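An Open Day at Nomberg

The Nomberg robotics open day was on 15th August, when anyone with sense was at the lake. I took the 13 bus to the end of the line and followed the paper arrows past a shuttered tile showroom. The last arrow pointed at a hedge.

Admission was free, which explained the coffee. They gave me a sticker, a tote bag from Wultier (they make grippers, and apparently tote bags) and a map with 8 stations marked on it. Station 5 was the restroom.

I skipped the welcome talk and went straight to the table-setting demo, because dishes are the one area of automation where I have a personal stake. The job was to deal with a stack of green bowls on a white tray. An arm from Wultier did the reaching, and the lab's own software, called Ozoliņš for reasons the guide had been asked about too many times, did the thinking. There was a lot of thinking.
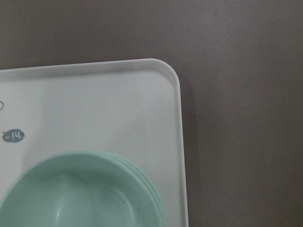
Nested bowls are hard, the guide told us. The rims sit so close together that picking up one and picking up all of them look like much the same idea until you try to lift. In May they had been practicing with single cups, and she spoke of those weeks the way other people speak of college.

The crowd was patient. A boy next to me asked if the robot was broken — it was planning — and his father asked what it cost. The guide said the fingertips alone were 2000, and he put his hands in his pockets.

Over in the next hall Dreltisport, who sell gym equipment, had a machine that sorted tennis balls by bounce. It was fast and very loud, and it had a line out the door. I watched it for a minute and went back to the bowls.

The sandwiches ran out before two. If you go next year, eat first, bring a sweater for the main hall, and check the return bus before you leave, as there is only one an hour and the shelter has no bench.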